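The Kalden house rules for robots ran to 40 pages, and Efua Mensah had written 38 of them before anyone told her the other two would be hers as well.

Rule 6 was the trouble. It said a machine working in a kitchen must come to a full stop before touching anything it could not name. Gaetano Serra, who had lobbied for it through most of April, considered it the finest sentence he had ever had a hand in. He had it printed on a mug.

"It stopped for eleven minutes yesterday," Efua said. "In front of a colander."

"Then it was safe for eleven minutes."

"It was safe from the colander, Gaetano."

He drank from the mug. Outside, the Drukville tram went by with its usual noise of dropped trays.

The inspector was due on 20th May. Ilaria Mazza had closed down Barbieri over a missing signature and was said to have enjoyed her lunch afterward. Efua drafted a gentler wording: slow down, keep clear, ask. Gaetano added "fully" in three places. She took out two and let him have the third, in the appendix, where it could do no harm.

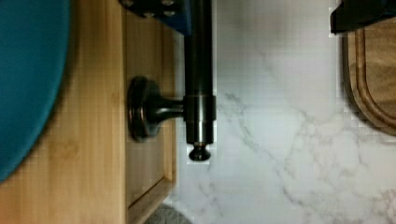 Rule 6 in its new form had four parts, and Ilaria Mazza read all of them standing up, with her coat on. She wanted to know what "keep clear" meant. Clear of what, and by how much? Efua said it depended on the thing. She pointed at the counter, where the black finger hung over the end of the cutting board and the dark metal rod came down well to the left of it to its little round knob. A board could stand a nudge, she said. A fixture somebody had screwed to the furniture deserved more room.

"And how does the machine know which is which?"

"It asks."

"Whom?"

Efua looked at Gaetano. Gaetano looked into his mug.

"Page 40," he said.

Ilaria turned to page 40. It was blank except for the word "fully." She read it for a long time, then took out her pen and initialed it.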